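4. Recording your first batch of demonstrations

By now you've got the arm homed, both cameras streaming and Trokano open on the laptop (if any of that is news to you, go back to section 3, I'll wait). This is the part I like best, because you finally get to drive the thing. Set aside a morning for it. You'll be slow to start with, everybody is, and your first few episodes are going to be ugly. Keep going anyway!

The task in this section is pick and place with a mug and a small capped cylinder, the one I call "the cap" all through this guide. It's a good starter task. The cap is easy for the camera to find against the black table, and it's narrow enough that a sloppy grasp shows up right away.

4.1 Setting the table

1. Put the arm in its ready pose, with the gripper open and pointing straight down.

2. Stand the mug upright near the middle of the table. The handle can face wherever you like, but note it on the session sheet.

3. Stand the cap somewhere the gripper can reach without scraping the mug. Close to the mug is fine, and you want plenty of those in your data.

4. Check the live view from the scene camera. You should see the mug, the cap and the gripper all at once before you press anything.

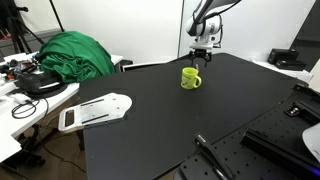
Page 35

Note: Don't tidy the side table halfway through a session. I did this in April, feeling very virtuous, and Chibuzor Adebisi had to split my session in two because the background jumped between one episode and the next. Messy and steady beats clean and changing. If you're going to tidy, do it before episode one and then keep your hands off.

CAUTION: Keep the stop button within reach of your free hand for the whole session. If you have to lean for it, move it.

4.2 Driving the pick

5. Press Record. Trokano gives you a beep and then starts saving at 10 samples a second. Wait for the beep. If you start moving early, the beginning of the episode gets lost and the learner sees an arm that's already halfway there.

6. Bring the gripper over the cap, get it lined up, and come down slowly. Try to do your sideways moves up high and leave only small corrections for the last bit.

7. Close the fingers around the lower half of the cylinder and leave the colored end poking out on top. Stop closing once it's held. Squeezing harder doesn't help, and the Zamberg driver will throw a force warning if you lean on the trigger.

8. Glance at the wrist view before you lift. I can't say this enough! From the scene camera a bad grasp and a good one look pretty much the same, and the wrist camera is where you'll spot a tilt.

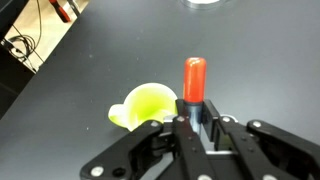 Fig. 4-2. Wrist view: cap held upright between the fingers.

If the cylinder is leaning, open up, back off and go again in the same episode. Don't stop the recording. A recovered grasp is worth having (Conall Cronin would say it's worth more than a perfect one, and he does the training runs, so I've stopped arguing). What you shouldn't keep is an episode where you reached in and straightened something by hand. Mark that one as Discard and move on.

CAUTION: Never reach over the table while the status bar is green. Press Hold, look for amber, then reach.

4.3 Finishing and resetting

9. Lift straight up until the cap clears the rim of the mug, move across, lower it in and open the fingers.

10. Raise the gripper, pause for a breath and press Stop. That little pause teaches the model what "done" looks like. Skip it and you'll get a policy that hovers over the mug and twitches, which is funny exactly once.

11. Label the episode Good, Recovered or Discard. Do it right then. I've tried labeling a whole batch after lunch and I was guessing by the end.

12. Press Hold, take the cap out, set it down in a new spot and shift the mug a little too.

For those new spots I use the shuffle list that comes with the Odurum task pack. It's under Tasks, then Layouts. You can make up your own positions, but people drift toward the same few comfortable places without noticing, and mine were all on the right. A few layouts put the mug nearly underneath the gripper at the start, and those feel awkward to drive, so it's tempting to click past them.
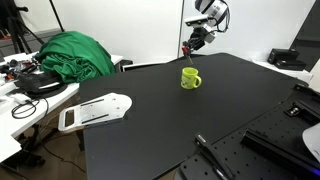 Please don't skip them. The arm has to learn to get out of its own way, and the only place it can learn that is from you backing up and coming around.

4.4 How many is enough?

A full session is 48 episodes. Stop there even if you're on a roll, since tired hands make jerky data and you won't feel it happening. The target for this task is 2000 episodes marked Good or Recovered, shared out among everyone on the rota, so don't try to be a hero.

13. When you're done, choose Session, then Close and Check. Trokano looks for dropped video and missing labels and lists anything it doesn't like.

14. Fix the labels if it asks. Dropped video can't be fixed, so let it discard those.

15. Upload to the Mac Giolla server and wait for the green tick before you shut the laptop.

Note: If the upload stalls, leave the window open and try again from the same window. Closing it starts the whole transfer over. Upload errors and what the codes mean are in section 7.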